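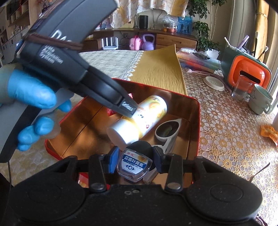
Text by the Home Pages editor, Vaughan Quarterly

She keeps everything small in tins. When I asked her how many she has at home, she laughed and said she stopped looking for the answer in May, when she moved into the flat in Nerkari and carried them up the stairs in two bags.

We spoke in her bedroom, on a Monday, because the sorting is always done on the bed. "A table is too hard," she told me. "Things roll and they fall on the floor. On a quilt they stay where you put them." The quilt is cream, and she says that it makes it easy to find a small thing again.

Her favourite is the red tin, gold on the inside. Sunglasses go in it, and a bottle, and the little box of blueberry lutein. I wanted to know if there is a rule for what belongs together. "It must be what I look for in the same moment," she said. "If I go out, I want my glasses, and I want what is for my eyes. So they live in one place. My sister puts things by size and she can never find them."

She learned this in Nustska, where she rented one room for 3 years and paid 800 a month for it. There was a single shelf. She bought wire baskets from Wireo at first, but the nail clipper always slipped through the holes, and she gave them to a neighbour.

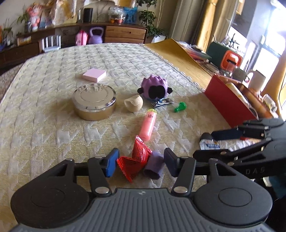
"A tin has no holes and it has a lid," she continued. "With a lid you can put one on top of the other. The round silver one is more difficult, the lid is like a small hill, so this one must always be the highest."

I asked about the things which have no group: the lavender plush toy, the carved animal head, the green game pawn. She was quiet for a moment. "The pawn is from a game we lost. I mean that the game is lost, the board and everything. I keep it with the sticky notes, I don't know why." The toy doesn't go in any tin. It is too big, and she likes to see it when she wakes up.

And the pink bottle with 350 written on it? "That is only so I know how much goes in. I write on everything. My mother did the same with jam."

She does the whole bed once a month, in the morning, when the window gives enough light.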